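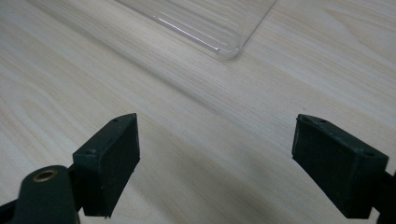 Open gripper and clear tray on a Jillthorpe bench

Jillthorpe is a packing works operated by Ziletti, known mainly for the gradual automation of its tray line. The site employs 200 people. Before the change, all small parts were placed into trays by hand, in shifts of 10 hours.

The automation program, called Plodamero, was started in December, after a trial by the engineering firm Widmer. Under this program the workers first perform a task with a hand-held gripper, and the recorded movements are later used to prepare the robot for the same task.

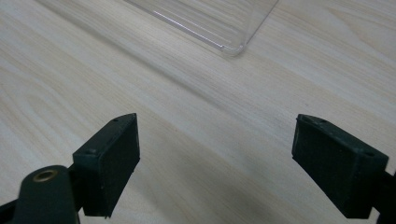

Reading time: 1 min

Work with the gripper
The tool has two dark fingers which face each other, each with two small holes in its upper part. A pivot in the arm is fitted with a brass-colored ring. Transparent trays are considered the difficult case in the training -- the table can be seen through them, and often only the rim gives a clear line.

Effects on employees
Sixteen packers moved to the new post of demonstrator, which is paid one grade higher. They report less lifting, but also more standing in one position and a slower rhythm that some of them find tiring. Shifts for this post were shortened to eight hours. Older packers asked that their skill be named in the job description, and Ziletti accepted this.

The question of who may use the recordings after an employee leaves is not yet settled.

See also: Widmer bench trials; Tray packing

Last edited Jan 13, 2024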